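Eczema cream bench, notebook, August, morning

Really pleased with the oat base today! Batch 2 of the Palotano emollient came off the mixer smooth right to the bottom of the beaker, with none of the graininess that spoiled the last one. Water phase went in slowly at 70-odd, stirred for 20 minutes, then left alone. The Brakura thickener is worth the faff.

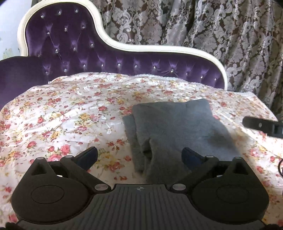 Greasiness is still the thing to beat. A cream for dry, itchy skin gets put on at bedtime, and people give up on it if it marks everything it touches, so I want a proper fabric test next. Plain cotton swatches tell us very little. Think of a deep purple velvety headboard with tufted padding, or a floral bedspread: a greasy forearm against either would put anyone off. Must ask Jalali for upholstery offcuts as well as sheeting.

Rub-out was lovely, by the way. Sinks in fast on the back of the hand, no sting on my cracked knuckle (one knuckle, I know, but still!). Pots filled at 100 g, labels to do. Spin test at 3000 rpm after lunch, old batch alongside.
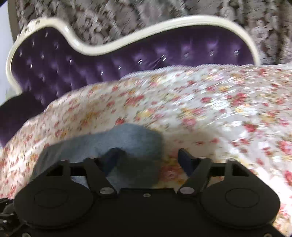 Sistovus wrote back that the pump bottle would be better than the pot, as fingers going in and out carry germs into the cream. Fair point, and I'd love to try it, but this base may be too thick for their pump. Thinner version tomorrow, less wax, same oats.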